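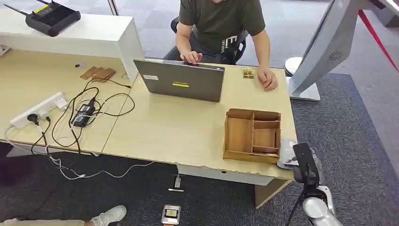 Figure 1. Laptop work at a shared desk.

Shared Desks and Room Noise in the Wurolley Building
Project report, submitted 2023-02-09

1. Background

The Skurnstead campus moved two departments into the Wurolley building in June. Private offices were replaced by open rooms with shared desks. Staff had complained of noise in the old Mathias block, and the move was expected to reduce this. No measurements were made at the time, so a direct comparison between the buildings is not possible.

2. Method

Sound levels were logged in 2 rooms over 12 working days. Room A has carpet tiles and a suspended ceiling. Room B has a hard floor and bare concrete overhead. The meter stood on a tripod at seated ear height, away from walls and windows, and stored one reading per minute during office hours. After readings taken during fire alarm tests and cleaning were removed, 3,500 remained for each room. A short questionnaire was left on the desks and collected at the end of the logging period.

3. Results

Room B was louder than Room A on every day logged. The gap was widest in the late morning, when most desks were taken, and almost closed after four o'clock. Speech was the main source named in the questionnaire, followed by doors and the kitchen fridge. Typing was hardly mentioned.

Reverberation was estimated from balloon bursts with the rooms empty of people. Room B had the longer decay, most clearly in the bands that matter for speech – this agrees with the survey answers.

4. Proposed treatment

Ceiling panels of the Vaden type were priced for Room B. The quote was 400 pounds per bay, excluding fitting. Treating the bays over the desks only would leave the corridor side reflective, but would cover the area where most talking takes place.

5. Limits

One meter was used, so the rooms were logged in alternate weeks. Occupancy was not recorded, and part of the difference may come from this.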